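Swanepoel Ara, two months in: can it do the dull jobs yet?

We use cookies to improve your visit. By continuing to browse you accept our cookie policy. Manage settings

I have been testing the Ara since May. It is a two-armed robot from Swanepoel, sold for light stockroom work and, if you believe the brochure, for tidying up at home later on. I wanted to know one thing: can I give it a chore and go do something else?

The short answer is no. The longer answer depends on the chore.

Setup took most of a morning. The arms calibrate themselves, but you have to show the robot each shelf height by hand, and it forgets them if you skip the save step. The manual puts the save step on a page by itself near the back. I lost my settings twice before I found it.

Most of my testing was shelf work: take a thing from a carton, put it on a level, go back for the next one. I kept the mess a normal stockroom has, with boxes that don't match, plastic wrap, and a bin that gets filled with whatever came in last.

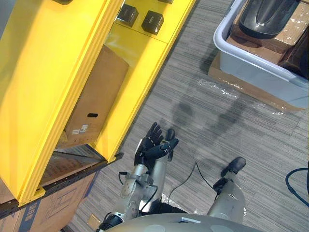
Plain boxes are its best subject. If a carton has flat sides and weighs little, Ara will move it and set it down square. It is slow. I can clear a shelf by hand and drink a coffee in the time it takes to do one level. But it doesn't get bored, and it doesn't drop much.

Soft packaging is where it falls down. Clear wrap confuses it, and a loose piece will stop it for a good while as it tries one grip after another. Then it asks for help. The help request is a chime, with no word about what is wrong, so you walk over and guess.

I compared notes with Thodoris Bakalis, who has the older Sirnitz machine in his repair shop. His is faster on boxes and worse at everything else. He gave up on having it hold parts for him. I thought Ara might do better there, so I spent a week on close work, mostly handles and housings.

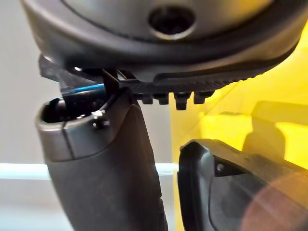 Getting two parts near each other is fine. Getting them lined up is the hard bit. A person feels when a part is catching and backs off a little. Ara backs off too, but it goes all the way back and starts over – sometimes three or four times – and each try is the same as the last. The software update helped some. It still needs a person standing by for anything that has to seat or click.

Housework was the weakest area. It folded towels badly, and it wouldn't touch a sink with glasses in it. I stopped there.

The price is $2,281 a month on the lease, with the Suser service plan included. For a small shop moving plain cartons all day, that may add up. For a home it doesn't come close. I'm sending mine back when the lease runs out, and I'd look again after the next hand upgrade.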